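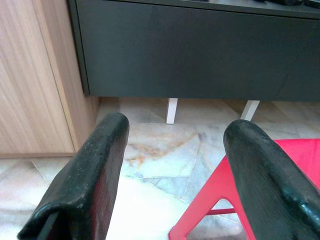 Floor beneath a low cabinet.

Section 5. Setting Up Your First Week with Zorden Math Level 2

Welcome to the fun part! The boxes are open, the shrink-wrap is off, and you're ready to turn a stack of booklets into a real school week. Set aside one quiet evening for these steps (Wednesday works nicely if you plan to start the following Monday).

1. Take out the Teacher Guide and the 18 student booklets. Put the booklets in number order and check that the spines all read Level 2.

2. Open Booklet 1 to the placement page. Let your child do the page alone, with no clock running. If more than five answers are wrong, begin with the Warm-Up Booklet instead. It's a lovely little book, and children who start there catch up quickly.

3. Copy the lesson titles for the week into your planner. One lesson a day is plenty!

4. Tear out the flash cards for Booklet 1 only. Keep the remaining sheets flat in the back of the Teacher Guide.

Note: The fact drills are printed on the center pages of each booklet. Pull them out before the first lesson, or your child will be peeking at them by lunchtime.

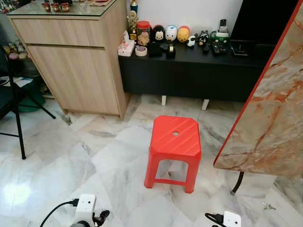 Jordan Hulme wrote to us that doing the drill first thing in the morning made all the difference, and that two short drills with a snack between them went better than one long one. We tried it with our own second graders and loved it, so the daily plan in this edition now starts with the drill.

5. Read the lesson box out loud together. Then work the first two problems side by side, talking through each step, and hand over the pencil for the rest.

6. Check the work the same day. Circle a wrong answer lightly and let your child find the slip. The answer key begins on page 646 of the combined Teacher Guide.

Caution: Keep the answer key out of the student's stack. The key and the booklets have the same cover color, and they are very easy to mix up.

7. At the end of the week, give the self-check. It has 17 problems, and every one of them reviews something already taught. 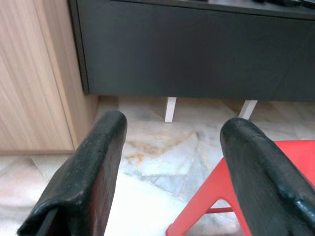

If the self-check goes well, move straight on to the next lesson. If a certain kind of problem keeps tripping your child up, look for its name in the Review Finder at the back of the Teacher Guide, and spend a day or two on the extra practice listed there. Then give only the missed problems again (you don't have to repeat the whole thing!).

Note: Families using the Lorente handwriting books can keep the same five-day plan. Do handwriting after math, when hands are warmed up and ready to go.

Section 6 covers record keeping and report cards.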